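From the Nava Street Neighbors newsletter, 9 May 2024

Breakfast Swap Is Back, and We Need Your Bread

Well, friends, it has been a long, gray spring, and I don't know about you but I am more than ready to sit down at a big table with other people and eat too much before noon. So I am very happy to tell you that the Breakfast Swap returns to Hurari Hall in July, same big room, same squeaky floor!

If you're new to the street, it works like this. You bring a loaf (baked or bought, we truly don't mind) and something to spread on it, and you go home with a piece of everybody else's. Last summer Feng-yi Tsao's black sesame butter was gone in minutes, and I am still hearing about it at the bus stop.

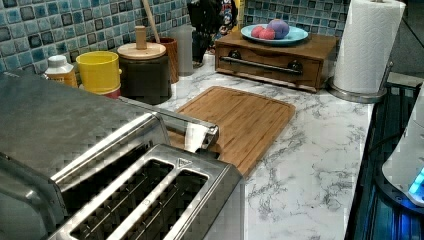 Toaster and cutting board, ready for a loaf.

Evangelia Sotiropoulos has kindly agreed to run the jam table again. She'd love to hear from anyone with apricots to spare, and she can lend you jars if you return them (you know who you are, and she does too). We can seat up to 49 people, so please do sign up early, especially if you're bringing the grandkids along.

The sign-up sheet is by the door at 274 Nava Street, or you can drop a note in the mail slot with your name and what you plan to bring. Nut-free loaves go on the side table by the window, so please label yours.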